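Testers wanted for the Musar tabletop arm kit

Trakberg is looking for people to try out the Musar, our small robot arm kit, before it goes on general sale in September. If you like putting things together and don't mind telling us where we got it wrong, we would love to hear from you!

You don't need a background in robotics. Our first group had two piano teachers and a retired bus driver in it, and their notes changed half the manual. What we need is a steady table, a laptop made in the last few years, and a few free evenings.

The kit comes in 109 parts, with the arm, the two gripper fingers, a wrist camera and all the screws sorted into bags. Once it's built, you'll teach it simple jobs by guiding it through them yourself. Most testers start with plastic cups - picking one up, setting it down somewhere else, fitting one inside another - and then move on to whatever is lying around the kitchen.

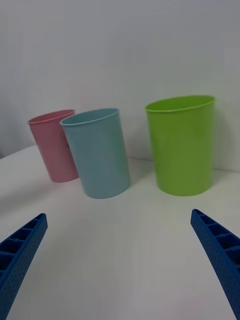 We ask each tester to record 170 short runs over six weeks and fill in a one-page log at the end of each session. Failed runs count too, so please keep them! Dropped cups, missed grabs and strange detours are a big help to the people working on the next version of the software, which we call Rizvi.

You'll get the kit on loan, a direct line to the build team and $400 when your last log is in. After that you can send the kit back at our cost or keep it for $687. There is no pressure to buy.

You should be 18 or older and able to pick up the kit from our Sasdale workshop. Pickup includes a two-hour build session starting at 6 p.m., with soup and bread. It's a fun evening, and you'll go home with the base already wired.

To apply, send a few lines to Ülle Dambrauskienė, who runs the tester program. Tell her what you would like the arm to do, how much table space you have and which evenings suit you. She reads every note and answers within a week. Pets in the house are fine, but do mention them.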